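Posted in: Home > Moving house
December 10, 2023 - by the Rocha Road flat

Moved from Brovmont to Ploltum last weekend. Writing down what it cost and what went wrong, as a few people asked.

1/ The van was 185 for the day, plus 50 for the second driver. We didn't use the second driver. Should have checked who was free before booking.

2/ Book the lift if your building has one. Ours has to be reserved with the letting office and they don't answer on Saturdays. We carried a sofa up three floors.

3/ Meter readings. Take them at both ends, same day, and write them in a notebook as well as on your phone. The old flat's final bill came in at 707 and I'm still arguing about it.

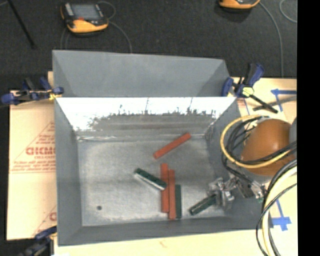

4/ Post redirection takes longer to start than you'd think. I set it up the day before and two letters have already gone to the old place. The new tenants have been decent about it.

5/ Pack the kettle last. Same for the loo roll, bin bags and one set of bedding. We found the duvet at half past eleven at night.

6/ The Heltari storage unit was a mistake. We paid for a month and emptied it in four days - most of it went to the tip anyway.

7/ Council tax is a separate form for each council. Brovmont did theirs online. Ploltum want a phone call, and the queue is long on Mondays.

8/ Still no curtains in the back bedroom. Will add more when the broadband is in - they say the 14th.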